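3.2 Workcell preparation and maintenance of the wrist camera

All trials reported in this paper were carried out on a single manipulator cell at the Fandomville laboratory. The cell comprises a six-axis arm, a parallel gripper with removable plate fingers, and a small colour camera carried at the wrist. The work surface is a polished stone countertop, retained from an earlier study of domestic handling tasks (Naylor and Mạch, in preparation). No matte covering was applied to it. The behaviour of the perception module on reflective surfaces was one of the questions under study, and masking the stone would have removed the condition of interest.

Responsibility for the cell was divided between two of the authors. Malcolm Naylor maintained the arm and gripper, and Hằng Mạch maintained the camera, its mounting and the calibration records. Each session opened with a fixed inspection routine. The finger plates were wiped with a lint-free cloth and checked for chips along the leading edge. The bracket screws were then tested with a torque driver, and the wrist cable was examined for wear at its strain relief. Any plate found to be damaged was replaced in pairs, so that the two fingers always had the same service history.

After the mechanical inspection, the arm was moved to a reference pose above the countertop and a single view was recorded with a white cup as the target object (Figure 4). The operator compared this view with the one stored at the last full calibration. Attention was given to the position of the finger and bracket in the lower part of the image, as these components are fixed relative to the camera and should not shift from one session to the next.

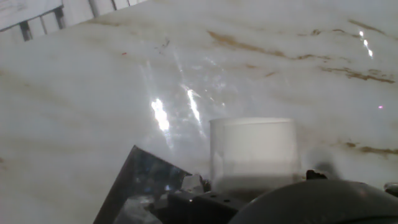 Figure 4. Wrist camera view of the marble work surface, with the white cup beyond the gripper hardware and specular glare on the stone to its left.

Two features of this view bear on the maintenance procedure. The first is the glare. Bright patches on the polished stone saturate the sensor locally, and their edges may be returned by the segmentation stage as object boundaries. The brown veining presents a related difficulty in that it offers strong contrast with no corresponding change in height. The second is the low contrast between a white cup and pale marble, which leaves the rim as the most dependable cue for localization. Exposure was therefore fixed at the start of each session and was not adjusted between trials.

Finger plates were retired after 4000 closing cycles. The gripper was relubricated every 500 cycles using the grade specified in the cell manual, and the camera mount was removed, cleaned and refitted every 3000 cycles. Refitting was always followed by a full hand-eye calibration over 33 poses. Where the resulting transform differed from its predecessor by more than the tolerance given in Appendix B, the mount was loosened, reseated and calibrated a second time before any trial was run.

Entries for every inspection were kept in the Clustetti maintenance log, together with the reference view for that session. Sessions lacking a complete entry were excluded from the analysis in Section 4. The log was closed in May 2025 and has been archived with the trial data.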